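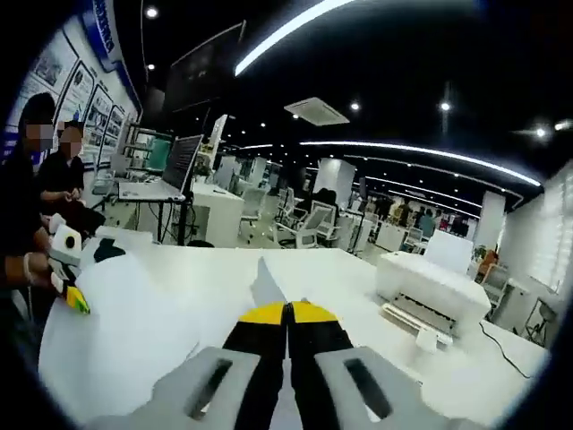
Visit report: Zeleke demonstration floor, Warthorpe
Aug 31, 2018

Purpose of visit: to collect budget figures for the film handling cell planned at our Grenotside packing site. The cell will pick thin plastic sheet from a table and lay it over product trays. Purchase is penciled in for November.

Zeleke runs an open-plan floor with worktables at one end and desks toward the back. Staff work through tasks with hand-held grippers before any arm is specified. Crumpled plastic sheet is a hard case for two-jaw tools. It has no fixed edge, and white film on a white tabletop gives a vision system little contrast to work with. The practical target is a raised point of film that both pads can close on. We asked for trials on our own material, on a dark surface as well as a white one.

The grippers we looked at have black jaws with yellow pads at the tips. Pads should be budgeted as a consumable. The Udance quote lists a set at $40 and assumes 11 sets in the first year. Zeleke would not commit to a replacement interval until our film has been tested.

Items missing from our draft budget:

Hand-held units for task trials, 3 needed, $2000 each
Laptop stand and shelving near the table
Power outlets on the table side, to keep cables off the work surface
Diffuse lighting. Bright highlights on the film folds are a known problem at Grenotside.
Operator time for trials, currently charged to no cost center

The arm itself was not priced. Zeleke quotes it after trials, and we recommend holding that line open in the November request. Sample film ships to Warthorpe once purchasing has approved the trial fee.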